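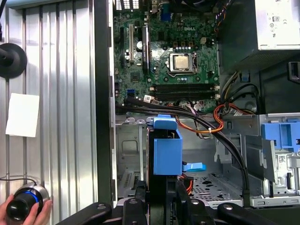
Dell tower with the side panel off

Pusis Puzzle Makers
Minutes of the monthly meeting, Aug 28, 2023

Chair: Niall Tosh
Minutes: Innes Gourlay
Present: 12 members, plus two guests from the beginners' group (welcome, both of you!)

1. Last meeting's minutes
Accepted with one fix. The hint button in Limberg was listed as finished when only the artwork for it was done. It is finished now, and it wiggles.

2. Limberg, build 129
Niall ran the new build on the big screen and we all had a turn. For the guests: Limberg is our sliding tile game, where you push rows and columns to bring matching pieces together before the river at the bottom rises to the top. The river used to climb after every move. Now it only climbs after a move that makes no match, and what a difference! Level 12, which most of us had given up on, got cleared on the second try and there was actual cheering. The combo sound goes up a note each time and by the fifth note people were leaning out of their chairs.

Problems seen during play:
Undo gives back the move but leaves the river where it is. Needs fixing before anyone outside the group plays.
The frog tile and the leaf tile are too close in color on a dim phone. Agreed to make the frog a warmer yellow-green and give it bigger eyes.
The game froze once on the map screen after the sound was switched off. We couldn't make it happen again. Innes has the log.
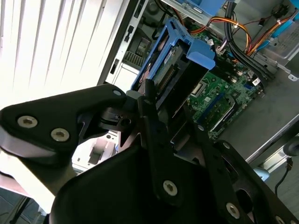
3. Tile art for the Workshop chapter
The Workshop chapter follows the river chapter and needs six tiles that still read clearly at thumbnail size. Innes brought sketches for the cog, the spring, the oil can and the magnet, and they are lovely, especially the magnet with its grumpy face. The bolt tile is the weak one, as it keeps coming out looking like a coin. Agreed to redraw it with a proper hex socket in the middle, silver on matte black like the pair of screws side by side on that broad plate with the rounded tip, and to leave out the shading completely. The sixth tile is still open. Suggestions so far are a glove, a tape measure and a cup of tea, with the tea well ahead on laughs.

4. Level count
We had a good long argument over this. One side wants 100 levels at release so the map looks full and there is always something to aim for. The other side would sooner ship fewer and keep the hard ones hard. Settled on 100, with every level to be played through by two people who didn't build it. Anything that both testers call dull comes out and gets replaced. Levels go in the shared folder with the builder's initials in the file name, please, not "new new final."

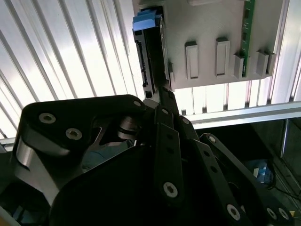

5. Eskola
Eskola is the word-ladder game the beginners' group started in January, and the guests showed us the first playable version. You change one letter at a time to walk a fox across stepping stones. Everybody wanted another go! Comments were to slow down the stone that sinks, let players type as well as tap, and keep the fox's little hop exactly as it is. Niall offered to help with saving progress, which at the moment forgets everything when the game closes.

6. Provamitz puzzle night
We have a table at Provamitz and will show both games. Limberg gets the larger screen, Eskola goes on the tablets. Agreed to start visitors at level 4, where the first special tile turns up, so they see the fun part quickly. Score cards were a hit last time and we'll do them again with a blank space for people to draw their own tile.

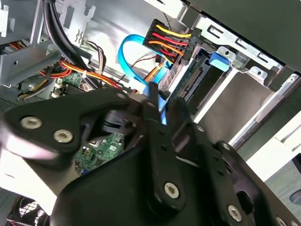

Hard drive and blue SATA cable inside the desktop case

7. Actions
Niall: undo fix, then a fresh build for everyone to test.
Innes: bolt tile, frog tile, look through the freeze log.
All: one new level each, and a vote on the sixth Workshop tile.

8. Any other business
A request for a calmer mode in Limberg with no river at all. Very warmly received. Goes on the list for next month.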